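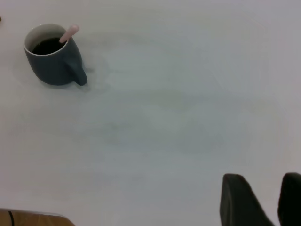
Figure 11. Wrist view with the arm held. Fingers open, mug with stirrer at upper left.

Section 7. When the arm stops short of the mug

This is the fault you are most likely to meet in your first weeks with the Stosel table arm, and the good news is that you can sort out nearly every case yourself with a soft cloth and a bit of patience. The arm sets off towards the mug, slows down, opens its fingers and then stops well away from it. The status light turns amber and the screen shows "Hold: target lost".

A hold is the arm doing its job. It has lost confidence in where the mug is and has chosen to wait for you. The motors stay powered during a hold, though, so please read the caution before you reach for anything.

CAUTION: The arm can start moving again without warning if the mug comes back into clear view. Always press the red stop button before putting your hands on the table. Pausing from the screen is not enough.

CAUTION: Treat every drink as hot. Never try to free or shift a mug while the fingers are touching it.

7.1 Making the table safe

1. Press the red stop button. The amber light goes out and you will hear the brakes click.

2. Wait for the arm to settle. It may sink a little as the brakes take up the load. Keep your hands clear until it is still.

3. Look at the wrist view on the screen and compare it with Figure 11. If the fingers are open and well clear of the mug, carry on to step 4. If either finger is against the mug or the stirrer, go straight to 7.4.

4. Lift the mug away by hand, using its own handle, and put it somewhere off the table.

5. Mop up any spills. Liquid near the base of the arm must be completely dry before you switch back on.

7.2 Finding the cause

Work through these in order. The commonest ones come first, so you may well be finished after two minutes!

1. Check the table top. Smears and cloudy patches confuse the depth reading far more than you would expect, especially on a white surface. Figure 11 shows the sort of faint grey marking to look for between the mug and the fingers. It is easy to miss when you are standing up, so crouch down and look across the table towards a window or lamp. Wipe with a damp cloth, then a dry one. If the marks stay put they are in the surface itself, and you should run the surface learning step in 7.3.

2. Check for a stirrer or spoon. A handle sticking out over the rim changes the outline of the mug, and the arm may take it for part of the rim. Remove it, or turn on "Allow stirrer" in the Gello menu. With that setting on, the arm comes in more slowly and keeps its fingers below the rim.

3. Check which way the mug handle points. The arm likes to approach with the handle turned away from its fingers. A handle pointing into the approach path can set off a hold all by itself.

4. Check the finger pads. Press each one gently with your thumb. It should feel springy and sit flat. Replace any pad that is torn, shiny or coming away at a corner.

5. Check the wrist camera window. Use only the dry lens cloth from the spares tin. Kitchen spray leaves a film and you will be back here by teatime.

Note: Older software showed "target lost" for a low battery in the wrist unit as well. If you have had the arm since before October, update it before going any further.

7.3 Teaching the arm your table

You will need an empty mug of the kind you normally use, with no stirrer in it.

1. Clear the table completely and release the red stop button by turning it a quarter turn.

2. Choose Pai, then Surface, then Learn. The arm makes a slow pass over the table. Stand back and enjoy it — it is a lovely thing to watch.

3. When the screen asks for it, stand back until the arm has parked, press the stop button, and put the empty mug in the middle of the table. Take your hands away, release the button and press Continue.

4. Let the arm make 40 short approaches. It will not grip during these.

5. Read the score. Anything over 700 is fine for everyday use. Below that, wipe the table again and repeat from step 1.

Note: Learn again whenever you move the arm to another table or change the lighting over it.

7.4 If a finger is touching the mug

1. Leave the red stop button pressed in.

2. Turn the grey release knob on the wrist slowly to the left. The fingers part by a small amount with each turn. Have a second person steady the mug from the far side, wearing a heatproof glove.

3. Once there is a clear gap on both sides, lift the mug out and return to 7.1, step 5.

CAUTION: Do not pull the fingers apart by hand. The pads tear easily and the drive belt behind them can slip.

7.5 Getting back to work

Try three deliveries with cold water before you go back to hot drinks. If the hold comes back, save the log from the Pai menu and send it to Thenmozhi Bhat or Geeta Singhal at Platmont support, along with a note of the mug you were using and whether "Allow stirrer" was on.

Section revised Wed 24 August. Steps checked by Lemlem Wako.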